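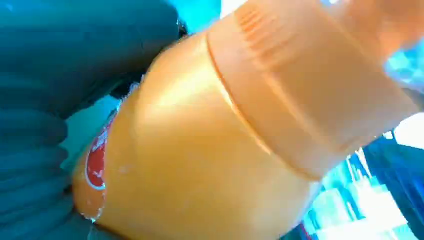 ## Orange Things, Sisenville

Orange plastic bottle, glossy, with a wide ridged collar and a red label edged in white. The collar is a paler shade than the body.

The Sisenville sorting room keeps its smaller household items by color. It started as a way to fill 11 empty shelves and it stuck. Orange has one of the lower shelves, between red and yellow, and it is the shelf that changes most from week to week. Cleaning and garage things end up there, along with toys, sponges, and anything made to be easy to find in a dark closet.

Items come in on Wednesdays and stay on the shelf for 30 days. After that they go to the Prusport store or to recycling. Plastic bottles are checked for a cap before they are shelved. Bottles with no cap go straight in the recycling bin by the door. Labels are left on.

Foam pieces are harder to place. They don't stack, they pick up dust, and the bright ones fade if they sit by the window, so they are kept in a Pliditex tub at the back of the shelf. The tub has a lid, but the longer pieces won't fit with it closed. If a piece has more than one color, it goes with whichever color covers the most of it.

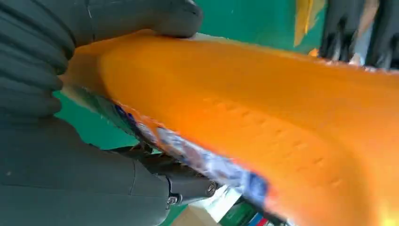 One reader wrote in to say that foam should have its own shelf whatever color it is, and that she had gone through blue, green, and orange looking for one piece before finding it in the tub. She also asked if the tub could be moved to the front.

The tub will move to the front in November, when the lower shelves are cleared for winter items. For now foam stays with its color. The long piece in the second picture is orange foam with a blue-and-white patterned strip along one edge, and it counts as orange.

The red and yellow pages are next. Items for either shelf can be left at the Hyun Street door.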